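Gripper comparison trial
4 min read
March – by Lihua Wei

A gripper comparison trial is a bench test in which two or more robot end effectors are fitted in turn to the same arm and given the same set of objects to pick up, move and put down. The arm, the controller settings and the objects stay fixed, and only the gripper changes. Trials of this kind are used when choosing hardware for a mobile robot or a work cell.

Method

Most trials use ordinary household or office items. A common set has 18 objects, split between rigid shapes, soft packaging and thin items such as pens. Each object is tried 20 times per gripper, and the start position is shifted slightly between attempts. A pick counts as good if the object is lifted clear of the surface and held for six seconds.

Paper cups are a standard part of the set. They are light and easily crushed – a gripper that closes too hard will dent the wall before any slip is recorded. Markers test the opposite case, a small round object that can roll away from the fingers.
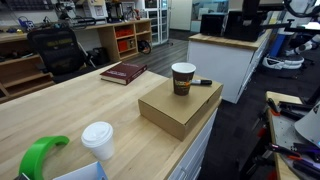

Paper cup and marker on a closed cardboard box, with a hardcover book farther back on the counter. The robot is at right.

Gripper types

The Bekard is a two-finger parallel gripper with flat pads. It does well on boxes and books but needs a force limit for cups. The Porkitz has three jointed fingers that wrap around an object, and takes up to 200 ms longer to close. The Hoani is a suction unit. It works on smooth lids and covers and fails on most cloth.

Mounting differences can affect results. A longer gripper moves the contact point away from the wrist, so the tool offset has to be measured again after every change. Results taken with an old offset are normally thrown out.

Recording

Scores are logged by object and by gripper, with dropped, crushed and missed picks kept apart. The Lenditz score sheet also has a column for re-grips, where the arm sets the object down and tries again. Some labs count a re-grip as a failure.

Related articles
Parallel gripper
Suction cup sizing
Tool offset calibration
Wrist cameras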